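Tin storage of jewelry

Tin storage is the household practice of keeping small jewelry and similar personal items in a metal container first sold as packaging for candy, cookies or tea. It is used mainly for costume jewelry, beaded bracelets, single earrings and wristwatches in occasional wear. The practice overlaps with the use of jewelry boxes but differs from it in that the container normally has no lining, trays or dividers.

Terminology

The container is called a keepsake tin, trinket tin or catch-all tin. In the classification drawn up by Sharada Joseph for the Prultbridge household storage survey, a tin is "open" when it is used without its lid and "closed" when the lid is replaced after each use. A tin whose contents have been separated by inserts is termed "divided." The survey covered 34 households, of which 33 kept at least one tin in use for items other than food.

Container

Most tins used for this purpose are made of tinplate, a thin steel sheet with a tin coating. The body is formed from a strip closed by a vertical side seam, and the base is attached by a folded seam around its lower edge. The outside is usually printed. The inside may be left plain or given a clear or gold-colored lacquer, which limits rust and gives the metal a yellow shine. Raised rings pressed into the base stiffen it against denting.

Round and oval tins are easier to empty than square ones, as there are no corners in which small parts can lodge. A wide mouth permits items to be picked out one at a time. Deep tins hold more but allow long strings to settle and cross over one another.

Contents

Items commonly kept in tins fall into the following groups.

Strung beads. Bracelets and long strings of wood, glass, stone or plastic beads. These take up the most room and are the most frequent source of tangling.

Earrings. Post earrings are small enough to slide under other items. Pairs are easily separated unless fastened together or placed in a smaller holder.

Wristwatches. Watches with link bracelets are heavier than most other contents and can scratch softer surfaces. Stone-set bezels may catch on thread or elastic.

Hooks, charms and findings. Small metal parts with curved ends, which catch readily in beaded strings.
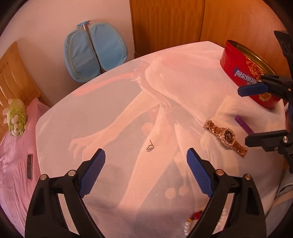
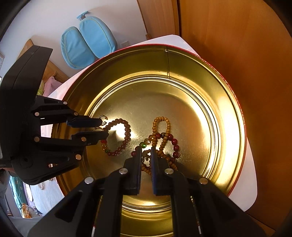
Jewelry and gold-colored tin interiors. The first picture has an earring with a clear stone and a rose-gold watch laid on a printed cloth; the second has beaded pieces resting on a ridged base.

Sorting and placement

Before a tin is filled, its contents are normally laid out on a cloth. The cloth keeps round beads from rolling and protects stones and watch glass from the table surface. A plain cloth is preferred for very small parts, as a printed pattern makes them harder to find.

Heavy items are placed first, against the wall of the tin. Beaded bracelets are laid flat in separate loops. Long strings are coiled loosely and placed last. Post earrings are put through a piece of card or a button before being added.

Tangled strings are lifted out together and loosened on a flat surface. Pulling one end while the rest remains in the tin tightens the crossing point and may break the thread. Hooks and charms are freed before the beads are moved.

Dividers and liners

Felt disks cut to the size of the base reduce noise and abrasion. Paper baking cups, bottle caps and small fabric pouches serve as dividers. The Fastidel insert, a ring of folded card sized for round tins, was sold in sets of 2 and is no longer made. The Noncombe pattern, used by some home sewers, replaces the card ring with a quilted liner that has four pockets.

Care

Tins that have held food are wiped with a damp cloth, dried fully and left open overnight before use. Loose sugar or crumbs are removed from the base seam with a dry brush. Rust spots are covered with a liner or the tin is discarded. Silver pieces are kept in a pouch to slow tarnish, and damp jewelry is dried before storage.

Collecting

Printed tins are also collected in their own right. The Pretorius collection lists 1,495 tins, more than 33 of them acquired with jewelry or sewing supplies still inside. Interior wear from stored metal items lowers the grade of a tin, while light scuffing of the base is generally disregarded.

See also

Button box
Jewelry roll
Sewing tin
Tinplate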